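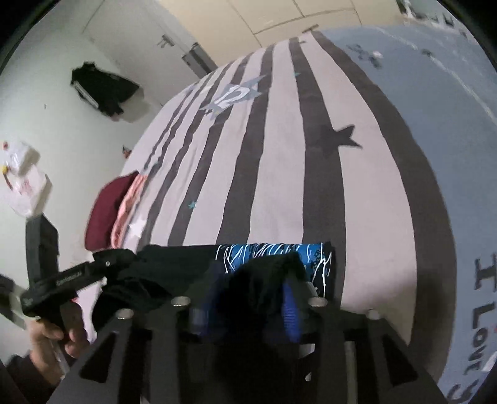
Garment folding on the striped bed cover, Stindville.

Home | Projects | Reports | Contact

Jamavwood Student Robotics Club – report to the Prutero small grants fund
23 December 2018, by the club secretary

Your 700 dollars is now mostly grippers. We have 2 of the hand-held kind working, and the remaining money is spoken for by replacement pads, which wear out faster than our members do.

The folding project, known as Rana, is at the stage where students do the folding by hand-held gripper and the software is supposed to learn from it. Six members have recorded sessions at home. Black clothing remains our least favorite: the software has trouble telling a sleeve from a shadow, and on a patterned bed cover it has opinions about the stars as well.

We promised you seven garment types by now. We have T-shirts, towels and a generous definition of socks. The other four move to March – the fitted sheet has been dropped from the plan by unanimous vote.

No further money is requested this term. Receipts are attached, including the one for pizza, which we paid for ourselves.

3 comments | 11 shares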